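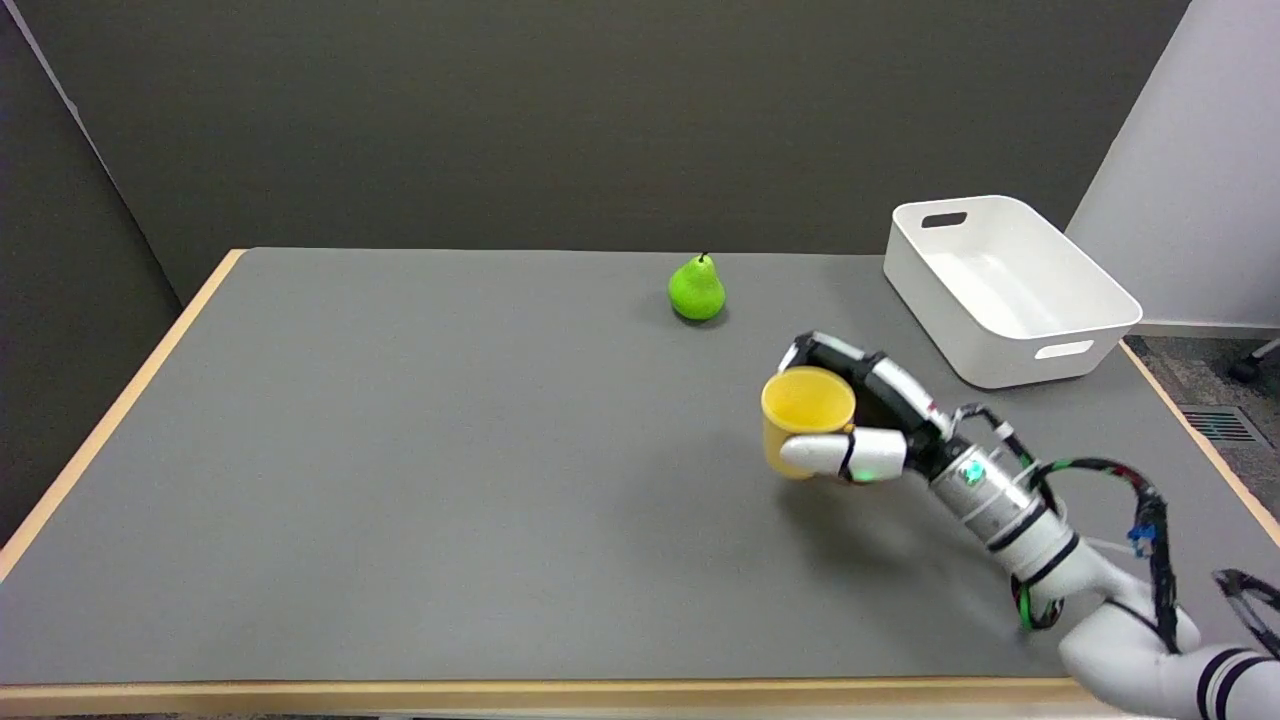
Green pear and a yellow cup

Forum > Cooking > Soups, Salads and Sides
Topic: Pears in coleslaw, firm or ripe?

radishrow
Posted Thursday, April 5, 2018
I've been making the same coleslaw for years and I'm tired of it. My sister-in-law in Sternby puts pear in hers instead of carrot and it was good, but she doesn't measure anything. What I have so far is half a green cabbage, 2 pears cut in matchsticks, a spoonful of mustard, cider vinegar, oil and a little mayo. Tasted fine at noon. By supper there was a puddle in the bottom of the bowl and the pear had gone tan. Do I need a harder pear or a different dressing?

goron_kitchen
Harder pear. If it gives at all when you press near the stem, eat it and buy another one for the slaw. I also skip the mayo. Oil and vinegar only.

tbone_998
I don't agree about the mayo. The puddle is from the cabbage. Salt it, leave it in a colander for 40 minutes, squeeze it out, then dress it. You can use as much mayo as you want after that. I make it this way for our November potluck and it holds until the next day.

radishrow
I did salt it, but right in the bowl with everything else. So that's probably half the problem. 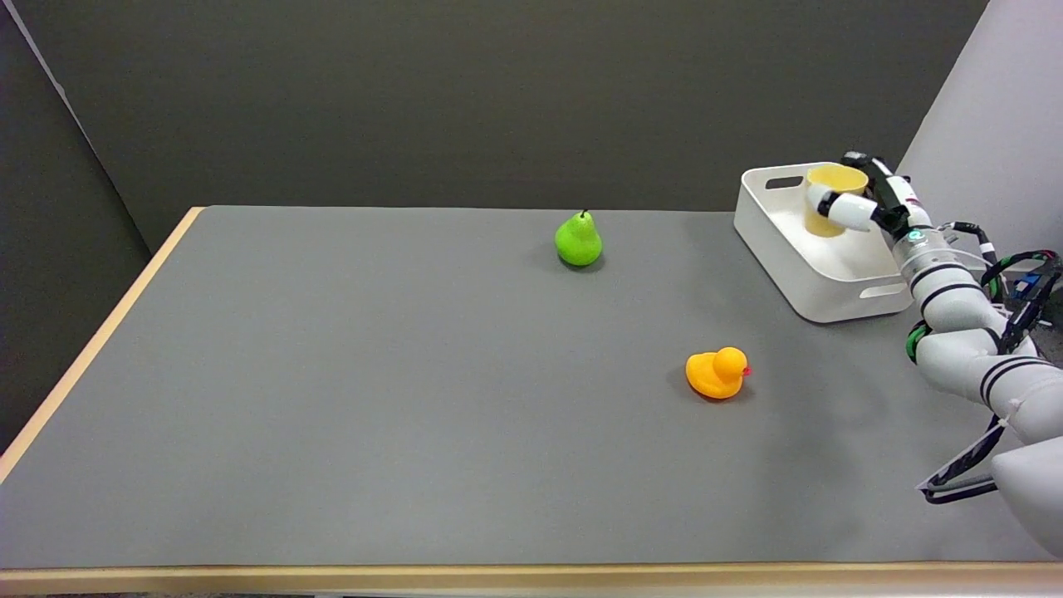 I'm going to try it again Saturday with the cabbage drained first. I have one pear that's still pretty hard and I can get another. Should the pear go in lemon juice, or is the vinegar enough?

goron_kitchen
Vinegar is enough if you cut the pear straight into the dressing and stir it around. Lemon on top of cider vinegar gets too sour for me.

maplestreet
I use lemon and no vinegar. My kids won't touch it with vinegar. Also try celery seed, just a pinch.

tbone_998
Salted cabbage gets limp if you leave it too long, so set a timer. And rinse it or you'll wish you had.

goron_kitchen
See, that's why I don't salt. I want it crunchy. I dress it right before we eat and there's never enough left over to get watery.

tbone_998
Works at home. Doesn't work if you have to drive it somewhere and it sits on a table for two hours.

maplestreet
Has anyone used the bagged slaw mix? Rerham Market has it for 89 cents this week.

radishrow
I have. It's dry and the pieces are thick, but it might not need draining. Could be OK for a weeknight.

radishrow
Made it again. Drained and rinsed the cabbage, cut the pear into the vinegar, kept the mayo but used less. Only a little liquid at the bottom after four hours. Pear stayed light. I left out the celery seed because I didn't have any. Next time I'd use more mustard.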